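Urthorpe Cloth and Rack Set: read this first

Version note, February 26, 2026

What this is
Recordings of small household jobs done on a white tabletop: folding a towel-like cloth, straightening it, moving it near a black wire rack. There are 2486 clips in the main folder and 503 in the holdout folder.

What we claim, and what we don't
The earlier Prenditz notes called this set "everyday kitchen work." I don't buy it. A kitchen has crumbs, a sink and someone asking where the scissors are. Treat the set as folding practice with a rack nearby, and be suspicious of any score that is reported as tidying skill.

Labels
Each clip has one label out of 16. Two of them, "folded" and "folded neatly", were never properly separated. I reread the labeling guide twice and still couldn't tell you where the line falls. Merge them unless you have a good reason not to.

"Rack clear" means no cloth is touching the rack. It says nothing about whether the rack is in a sensible place.

Known problems
- White cloth on a white top. Edges get lost, and automatic outlines should be checked by hand.
- Rumpled layers. Counting folds from a single still is guesswork, and the fold_count column should be read that way.
- The Orkden split was made by clip and not by session, so near-duplicates sit on both sides of it. Results on it look better than they should.

Files
clips/ main folder
holdout/ don't tune on this
labels.csv one row per clip
stills/ one still per session

Changes
The May release will drop fold_count unless someone shows it is useful.

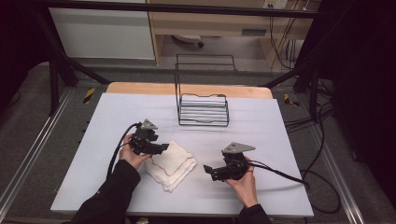

Corrections go in the Michailidis tracker, with the clip number and the label you think it should have.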